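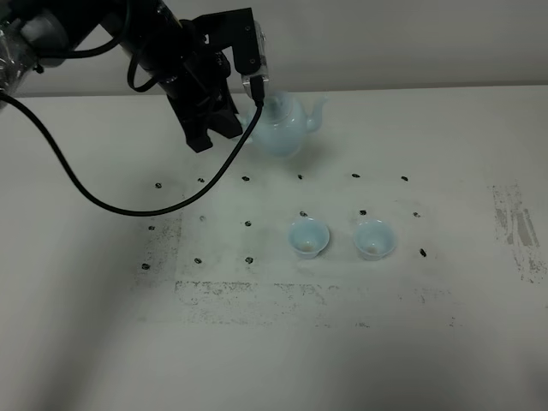

The Estau bore supply was switched to partial softening in March, and this report covers the work from then to the end of July. The grant from the Dusar Rural Water Fund pays for the treatment skid, the storage tank and two seasons of monitoring. Complaints before the project were mostly of scale in kettles and a film on hot drinks. A plain teapot on a white tabletop, like the one here, is enough to find the film at home, and that was how most residents first reported it. The hardness figures below come from the laboratory and do not depend on those reports.

Status against milestones

Milestone 1, site works: complete. The slab was poured, the fence was moved and the drain to the evaporation pond was laid. The pond liner was replaced once after a seam failed under test. The supplier carried the cost.

Milestone 2, skid installation: complete. The Grallar skid was delivered in two parts and joined on the slab. It runs two resin vessels in turn, one in service and one regenerating or on standby. The 4,000 litre tank downstream gives enough buffer to cover a regeneration at the morning peak.

Milestone 3, commissioning: complete, nine days late. The delay was caused by a flow meter that read low at night rates. The meter was swapped for a smaller bore unit and the low-flow reading now agrees with the tank level.

Milestone 4, household monitoring: in progress. There are 126 connections on the scheme, all of which have been written to. Sampling is at the kitchen tap after a two-minute flush, with a second sample from the hot tap where the resident agrees.

Milestone 5, operator training: not started. Scheduled for October. 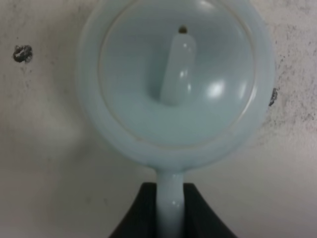 Water quality

Raw water from the bore has held at 400 mg/L total hardness, measured as calcium carbonate. The design target at the tap is 160 mg/L, reached by blending softened water with a bypass stream. The blend valve was set by hand during commissioning and has been adjusted twice since. Both adjustments followed a drop in bore pressure, which changes the split between the two streams.

Monthly means have been on target since May. Individual samples from the dead-end main on Mill Road are less steady. Old scale in that main is thought to be releasing into the softer water, and the samples there were cloudy in the first weeks. The main has been flushed and will be flushed again before the next round. If the results do not settle we will propose cutting in a loop, which is outside the present budget.

Sodium rises with softening and was raised as a concern at the application stage. The blended water remains under the limit we agreed with the Fund. Results for each round are in Appendix B.

Hot water systems

The plumber's inspection of hot water units is a small part of the work, but it is where residents will see savings if there are any. Units were opened, photographed inside and closed again with new gaskets. Most elements were heavily scaled. They were not cleaned, so that the second inspection can be compared fairly with the first. Residents were told this in writing and may withdraw if they want the element replaced sooner.
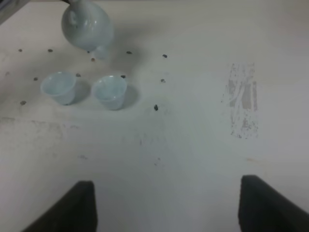

Will the softer water damage older copper pipes?

The blend keeps enough hardness and alkalinity in the water to limit corrosion, and copper is tested in every sampling round. Copper has stayed under the guideline in all samples so far.

Brine and waste

Spent brine goes to the evaporation pond. The pond was sized on the rainfall record at Değirmenci, the nearest station with a long enough run. The pond level has been higher than the design curve through winter, though still below the alarm mark. Two changes have been made. The regeneration trigger was moved from a timer to metered volume, which reduced the number of cycles in quiet weeks, and the rinse step was shortened after conductivity tests showed it was longer than needed.

Salt is delivered in bags and loaded by hand. The operator has asked for a bulk bin. A quote has been requested, and the cost would be met from the scheme's own reserve.

Budget

Spending to date is within the approved total. Site works came in over the estimate because of rock at the drain crossing. Freight came in under it, as both parts of the skid travelled on one truck. Laboratory fees are on budget, but the lab has given notice of a price rise from the new year.

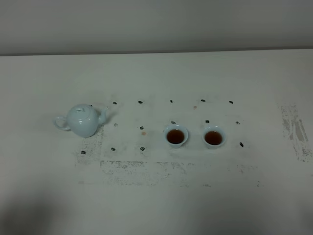
We expect to absorb that rise by dropping the duplicate samples at connections where the paired results have matched in every round. The duplicates on Mill Road would stay. No change to the grant amount is sought, and contingency has not been drawn on apart from the rock.

Next period

Flush Mill Road and resample within a fortnight.
Fit an actuator to the blend valve, with control from the outlet conductivity probe.
Run operator training and issue the manual.
Complete the second inspection of hot water units.
Report pond level monthly until the end of summer.

Approval requested

We ask the Fund to approve release of the third payment against Milestone 3, and to accept the revised date for Milestone 4, which moves from November to February to take in one full month of summer demand.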